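Subject: Re: [Naseri-house] Bedding and towels for the guest rooms, how to sort?
From: Endang Sutanto
To: Naseri-house list

Dear Parveen, dear all,

Thank you for your message. I answer between your lines, I hope it is readable.

Parveen Munshi wrote:
> We now have the textiles from the upstairs rooms in one place, and I don't
> know where to begin. Should we wash everything together? Zohreh says the
> colored towels must go separately. Also, is the big light cover for the
> Stotgate room or for the small room?

Zohreh is right about the colored towels. The dark green one should not go in the same load with anything cream or white. Two years ago I washed a green towel with my own pillowcases at 60 degrees, and I still sleep on the result.

For the light cover I would ask Devendra, he made the list of the rooms in October. If it has the leaf pattern, very pale, then I believe it belongs to the Stotgate room, but please check with him before you carry it up the stairs.

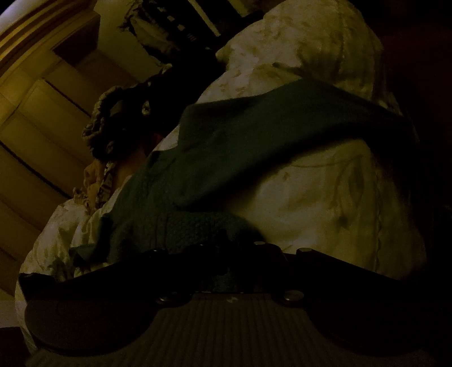

The dark green towel on the cream-white bedding, with the knitted piece at the left.

The knitted piece I did not find on any list. It can be a hat or a folded cloth, I am not sure. Please do not put it in the machine until somebody tells us what yarn it is. Wool can become very small. I would wash it by hand in cool water and dry it flat on a towel (an old one, please).

> And how much can the machine take?

The Gakanetti downstairs takes 4 kilos according to the paper on its door. A big cover should go alone, even when there seems to be place for more. If it comes out with the filling in lumps, shake it well and turn it a few times while it dries.

Sepehr has offered his drying rack. He asks that it comes back before the end of the month, as his sister is visiting.

One more question from my side: did anyone keep the key of the linen cupboard? It was on the hook with number 57 and now the hook is empty.

With kind regards,
Endang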